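Chapter 2
Where Does a Household's Money Go?

Welcome to one of my favorite parts of this book! Budgets sound dull until you open a real one, and then you find out what people care about, what they put off, and what they forgot they were paying for.

We start with the big, slow purchases. Economists call them durable goods: refrigerators, desks, beds, cars. You buy one, and it serves you for years.
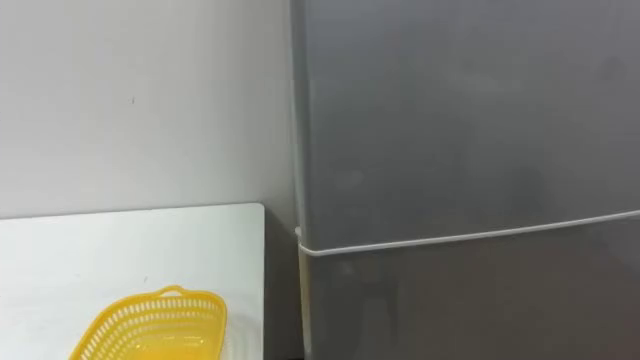 Grenden, Thu 21 March

A household in this town sits down with its Fivinance ledger. Take-home pay for the month is 2361 dollars. Rent, food and bus fares come to 1477. What's left has to cover everything else, and the old fridge is getting loud. Should they buy now, or save until May?

Keep that question in your head as you read (we'll come back to it again and again).
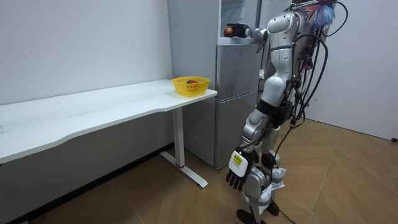 Saving until May has a cost too, and it's an easy one to miss. Food that spoils is money spent. So is a repair call. In Section 2 you'll learn to put those costs side by side with the price of a new appliance, using a price list from a store in Astgate.

Words to know: durable good, fixed expense, opportunity cost.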